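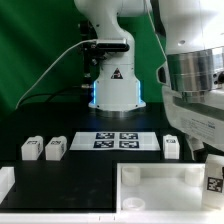 Skemholm Two-Arm Calibration Kit

Hi, I'm Hiyori Oda, and I look after the Skemholm kit at Irkley. We started selling it after people kept asking how we got the numbers in our handover study, and I got tired of mailing paper mats in cardboard tubes. So this page is part product page, part write-up of the method. If you only want the parts list, scroll down a bit. If you want to know why I care so much about a sheet with four tags on it, keep reading!

What it's for

Say you have two arms working over one table. Each arm knows pretty well where its own hand is. What neither one knows is where the other one's hand is, at least not well enough to put a cup down next to it. The usual fix is to bolt both arms to a very stiff plate, measure everything once and hope. We did that for a long time at our old place on Laing Street, and every time the heating came on in the morning the offsets crept.

Skemholm does it a different way. A white mat with four black-and-white tags lies in the middle of the table, and both arms are tied to the mat instead of to each other. The objects carry small tags too, so a block or a box gets its position in the same coordinates as everything else. Lose the mat for a second -- an elbow swings over it, say -- and the solver holds the last good answer until at least two tags come back.

The idea for the two-tag rule came from Imad Boutros. I wanted all four or nothing. Imad ran it both ways one evening, sent me the plots without a word of comment, and I gave in.

What we measured

We ran 1,517 pick-and-place trials with the mat and with the old fixed-plate method, mixed together in random order so a bad day would hurt both the same. The job was dull on purpose: pick up a tagged block, put it down at a spot marked by the second arm, let go, back off. A trial counted as a miss if the block ended up more than 3 millimeters from the target.

With the fixed plate, the misses clumped. You'd get a nice clean run and then a whole string of bad ones, always leaning the same direction. With the mat, the misses were fewer and they were scattered all over the place, and scattered is what you want to see, as it means there's no steady push hiding in your setup. The full tables come with the kit as a spreadsheet, including the runs where I set the wrong gripper width (they're marked, and I left them in).

Cups were harder. They're white and round and they don't carry tags in our setup, so we find them by way of the tray. That works as long as the tray stays put. Once a finger bumps it, every cup in it is off by the same amount. We now prop a tagged box against the tray wall and check that first, and Somtochukwu Adebisi wrote a small script that stops the arm if the box tag has shifted since the last look. It has saved me a lot of swearing.

What's in the kit

Tag mat, white, matte finish, four tags in a two-by-two layout
80 small stick-on tags for blocks, boxes and whatever else you have
One large-tag box for checking a tray or bin
Printed block set, white, pre-tagged
Solver and logging software, with the Gastau plug-in for people who already use Gastau for planning
The trial spreadsheet and the script from Somtochukwu

Arms, cameras and tables are not included. You'd be surprised how often I get that email.

What it works with

Any pair of arms that can report joint positions, plus at least one camera that sees the mat. An arm-mounted camera is fine, and so is a fixed one, and with both you get a nicer result near the corners. Two different makes of arm on one table is no trouble. Please don't run the camera cable across the mat. I know it's the shortest path. Send it up and over the back.

A dark tabletop helps a good deal. Ours is black, and the white mat edge stands out nicely on it. A plain backdrop helps as well; we use green and have never gone back. Glossy tables are a pain, and if yours is shiny I'd tape down some black paper before you blame the solver.

Setting up

Lay the mat flat and tape the corners. Start the software, pick your arms from the list, and jog each one through 5 poses over the mat when it asks. Spread them out. People like to do five poses that are nearly the same and then write to me -- the software will grumble about it now, but it won't stop you.

After that, put one block down, have each arm report where it thinks the block is, and compare. If the two answers differ by more than a millimeter, redo the poses for the arm with the worse score. It's shown in orange on the status page.

Ordering and questions

Kits go out from Irkley every Wednesday. Anas Atallah handles orders and school pricing, and Elspeth Purves answers the Gastau plug-in questions, mostly before lunch. Spare mats can be ordered on their own. A longer mat for wider tables is planned for November, and if you have a table size you'd like us to cover, write and tell me now while the print files are still open.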